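Cusisix rose water

Cusisix rose water is a distilled floral water made from the petals of Rosa × damascena, the damask rose, and named after the hill village of Cusisix, where the plant has been grown for longer than anyone has kept tidy records. It is sold mainly for skin care and, in smaller bottles at higher prices, for puddings.

Production

Picking starts before sunrise, when the petals hold most of their scent and the pickers hold least of their good humour. The flowers go into copper stills with spring water, and the steam is cooled and collected. A thin film of rose oil rises to the top and is skimmed off for perfumers, who pay handsomely for it. The fragrant water left underneath was once given away to anyone with a bucket. It now has its own label. 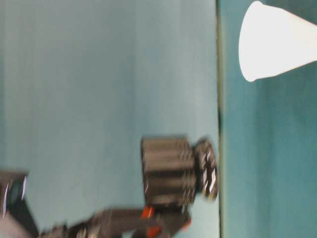

The village has 2 working distilleries, Casado and Gellow, which stand on opposite sides of the same lane and agree on very little. Casado distils over a wood fire and considers gas a passing fashion. Gellow uses gas and finishes in time for lunch. In a good season their combined output reaches 3,000 litres, most of it sold in the market town of Vaneo.

Properties

Fresh rose water is clear, with a mild acidity and a smell that is greener and less sugary than most newcomers expect. The main scent compound is phenylethyl alcohol, which dissolves readily in water. Citronellol and geraniol are present in smaller amounts. Many cheaper products are simply water with added fragrance, a method with the great advantage of needing no roses.

Uses

Rose water is used as a facial toner, as a base for creams and in sweets such as Turkish delight. Local tradition also recommends it for headaches, sunburn, low spirits and difficult relatives. Evidence for the last of these remains thin.

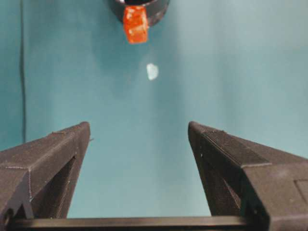 How long does rose water keep once opened?

An unpreserved bottle is best kept in the fridge and finished within 30 days. Cloudiness or a sour smell means it should be thrown away.

Naming dispute

Both distilleries claim to have been the first to print the village name on a bottle. Gellow relies on an old price list, and Casado on the view that the price list is a forgery. The matter is unresolved, and labels from both firms carry the word "original".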